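Notebook, household tasks, April 2023
Saltcombe room

Carried over from last week: can the mobile unit do a living room pickup without a person stepping in. Clothes left on furniture go into the basket, basket goes to the laundry corner. Declan Brunton wants a yes or no for the Dindberg review. I don't have one.

Changed since the last entry: new grasp planner build from Yi-an Do, wrist speed limit down to 60 percent, basket pose fixed at the start instead of estimated on every cycle. Left arm recalibrated twice. The second calibration held.

Ran 47 pickups on mixed garments. Towels and plain T-shirts are close to solved. Jerseys are not. The mesh slides over itself, and the planner likes to aim for the numerals, where the contrast is high and the cloth is stiff. Collar or hem would be a better target. Red jersey with the 23 on the sofa arm, upside down from the head view, both grippers low and the basket between them:

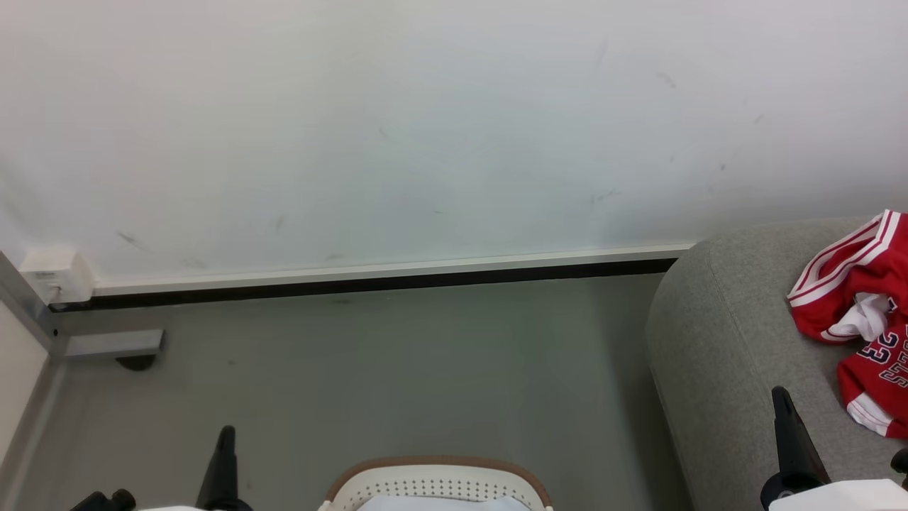

Vol. 7, p. 2,112

Depth on the light gray upholstery is still noisy. Noura Rawashdeh thinks it is the texture; I think it is exposure, with that much white wall in view. Test: same pose, exposure locked, wall masked out. If the noise stays, she is right and we need the other sensor.

Cloth draped over a rounded arm has no flat patch to pinch. Closing straight down takes sofa fabric along with the garment. Coming in from the side at a shallow angle is better but slow. Ye-rin Ha folds a shirt in the time we spend planning the approach.

Basket rim: two contacts on release, both left gripper. Raise the release height. Do not touch the fixed pose until that is tried.

Where it stands: usable for towels with someone in the building. Not usable for a family's laundry. Caradog Bowen asked if the Ham shop-floor version (rags into a bin) could ship first. Probably. Rags don't need to come out right side up.

To do
- exposure test, both sensors
- hem detector, retrain with the September set added
- ask Stovcombe for softer finger pads
- log sofa fabric grabs separately from misses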